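Okano Family Calendar App Review

Last updated: Wed 19 October

Okano is a shared calendar for families. You set up a household, add the adults and the kids, and everybody's appointments land in one place. We have used it at our house since August, when the school forms started coming in and the whiteboard on the fridge ran out of room.

Setup is quick. You create the household on one phone, then send a link to the other adults. Each person gets a color. Kids can have a color without having an account, and that was the main thing I wanted. Our younger one doesn't have a phone and won't be getting one soon, but she still has swim lessons and a dentist.

The week view is the best part. It shows the whole household in columns, with pickups and drop-offs in bold. If an event needs a driver, you check a box and it stays orange until one of the adults claims it. We used to sort this out by text at lunch. Now I look once in the morning and claim what I can.

Adding events is fine but slower than it should be. You have to pick a person before you can type a title, and repeating events take five taps to set up. Soccer practice moved to a new time after two weeks, and I had to delete the whole series and start over. There is an "edit this and future events" button, but it did not keep the driver settings.

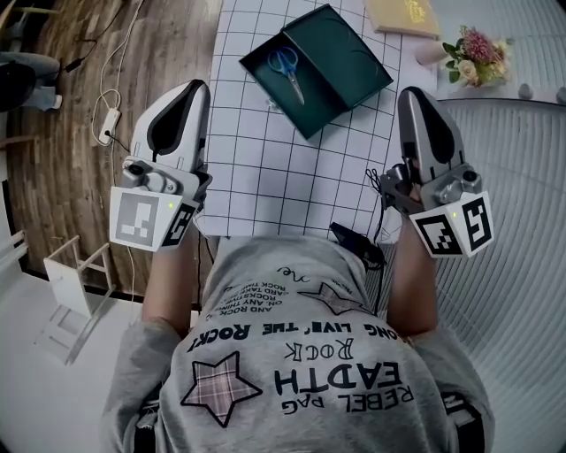
Reminders can be set per person, which I like. My husband wants a warning an hour ahead and I want one the night before, and Okano lets us each have our own. They have come through on time on both of our phones. The shopping list tab is basic and we stopped using it. You can't sort by store, and checked items stay on the screen until you clear them by hand.

The free version covers one household with up to five people. The paid version adds a second household, which would be useful for parents who share custody, plus file attachments for things like permission slips. We paid for one month to try the attachments and then went back to free. Taking a picture of the form and leaving it in my camera roll works well enough for us.

I tried Zonddale before this. It has a nicer shopping list and a chat feature, but there is no driver checkbox, and every child needs an email address to show up on the calendar. That ruled it out for us.

I would like to see a proper fix for repeating events and a way to print the month for the babysitter. As it stands, we are keeping it on our phones through the school year.

Rating: 8 out of 10

Shares: 10 | Comments: 5

Related reviews
Skenico Chore Chart App
Faulkner Bedtime Timer
Zonddale Family Planner
Lunch Planning Apps for School Weeks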